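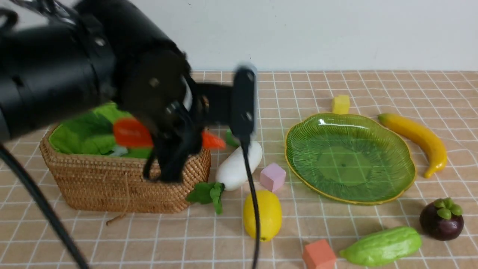
大根がかごに入りきらないんですけど、葉っぱは折っちゃっていいんでしょうか、とYatziri Arriagaさんから。同じ質問が続いたので、まとめて答えます。急ぎで書いてるので誤字はご容赦を。

おままごと野菜とかご よくある質問
Rondura おもちゃ貸出コーナー
更新:2023年2月3日(金曜日)

大根の葉は折っていい?
折らないで。根元がくせになって戻らなくなります。かごの横に寝かせて置くだけでOK。無理に入れなくていいです。返却のときも別添えで大丈夫。

かごの大きさは選べる?
今は一種類だけ。角の丸い四角い編みかご。深いほうのかごは修理中、戻りは9月の予定。

かごから紐が出てるんですが
切らないでくださいね。引っぱるのもなし。ほつれが広がったら返却時にひとこと。こちらで結びます。弁償とかはないです。

洗える?
かごは水洗い不可。乾いたブラシで編み目のほこりを落とすだけ。レモンや大根は固くしぼった布で拭いてください。つけ置きはダメ。中に水が入ると抜けないです、ほんとに。
よだれがついたくらいなら拭けば十分。

テーブルクロスは付いてくる?
付きません。別で借りられます、一枚200円。ピンク系に白い格子のが人気。格子があると「このマスはお店、このマスはおうち」みたいに遊べるので、小さい子にはおすすめ。洗濯はネットに入れて弱で。アイロンは当て布してくださいい。

小さい四角いのは何に使うの?
ピンクや緑のキューブのことですね。決まりなし。お豆腐にする子もいればお金にする子も。Afaf Harbさんのところは角砂糖だそうです。兄弟のAnas Harbくんは「ハム」と言い張ってるらしい。どれも正解です。
口に入れる年齢のお子さんには出さないでください。貸出時に抜くこともできるので窓口で言ってもらえれば。

お皿に並べる遊び方がすぐ終わってしまう
注文ごっこにするといいです。大人がお客さん、「レモンひとつと大根ください」。子どもがかごとテーブルから探して緑のお皿へ。慣れたら注文を先に言って、目をつぶってもらってから探す。一回20分くらいはもちます。
片付けも注文で。「レモンはかごにお帰りです」とか。これでけっこう動いてくれます。

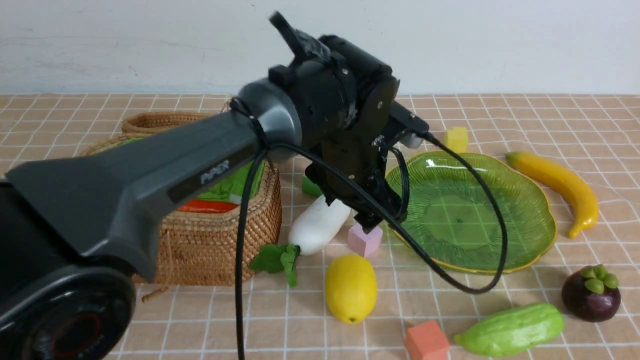

片付けの順番は?
1 小さいものを先に拾う。キューブは大根のかげに隠れがち、持ちあげて確認
2 レモンなど丸いもの。転がるので早めに
3 かごの中の敷きものを一度出して、底を見る
4 敷きものを戻して野菜をのせる
5 大根は最後。横に添える
6 クロスは外ではたいてからたたむ

なくしたときは?
まず連絡を。家具の下から出てくることが多いので8日間は待ちます。見つからなければ代わりのものを足すので、それまでそのまま遊んでてください。
連絡票に管理番号を書くの忘れずに。野菜セットは1119です。かごの底の札にもありますが、字が薄くなってて読めないかも。

本物の野菜と混ぜて遊んでもいい?
Majdi Nimriさんからの質問。うーん、できれば別々で。本物は汁が出るので、かごの編み目に入ると取れません。見くらべるだけならお皿の上でどうぞ。

延長できる?
次の予約がなければ一回だけ。電話でも窓口でも。返却日を過ぎてからの延長は不可なので前日までにお願いします。

ここにない質問は窓口のFarzana Pathiranaまで。返事は翌開館日になります。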